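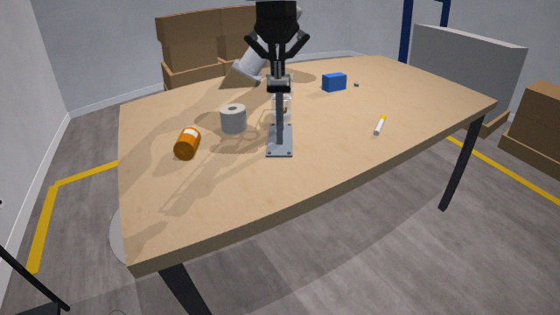 *Grima cell in sim, low view from the front left corner of the table. Gripper up over the stand.*

Sunday, early, coffee in hand. The sim copy of the Grima cell finally behaves like a cell and I'm stupidly pleased about it. Notes before I forget what I touched.

## Base and table

The trouble all week was the arm base. Ieuan had the mounting block origin at its centre and I had the table measured from its edge, so every reach was off by the same 65 mm and we both blamed the gripper. I moved the origin to the bottom face of the block, re-saved the table as its own file, and reran the reach check with Ledov's script. 626 poses, all solved! The old layout never got past the first dozen without a complaint.

Gripper is still the black parallel one. I left the finger meshes alone and only swapped the collision shapes for simpler ones – the sim runs noticeably quicker and the fingers no longer buzz when they close on the marker.

## Props

Same set as before: orange bottle on its side, grey roll standing up, blue cube at the back, white marker with the yellow end over to the right. Mererid wanted the bottle upright, but lying down it's a much better test of wrist angles, so it stays for now (sorry Mererid, your turn next).

The roll needs watching. It was spawning a hair inside the tabletop and popping up on the first step. Raised it 2 mm and it sits quietly. If anyone changes the table thickness, redo this.

## Lights and cameras

Trinidad redid the lighting and it's gorgeous. The arm throws a proper soft shadow across the table now, so you can judge height over the props by eye. The high camera gets the base and the whole arm, plus both runs of yellow floor marking, so a shifted table should show up against the lines straight away.

Scene seeds: 2941 for the layout, 2977 for the lights. Please don't reuse either one for tests, Aled.
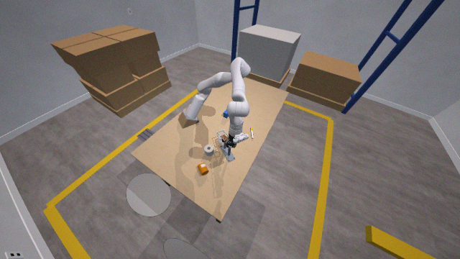

## Still to do

- Check the stand's collision shape. Its base plate is thin and I don't trust it.
- Ask Heledd which joint limits she's using on the Avham branch. Mine are from the old file.
- Friction on the roll: try Price's values first.
- Slow approach from above, bottle side, with the new collision shapes on. I really want to see this one!
- Merge the base fix before anybody starts a long run.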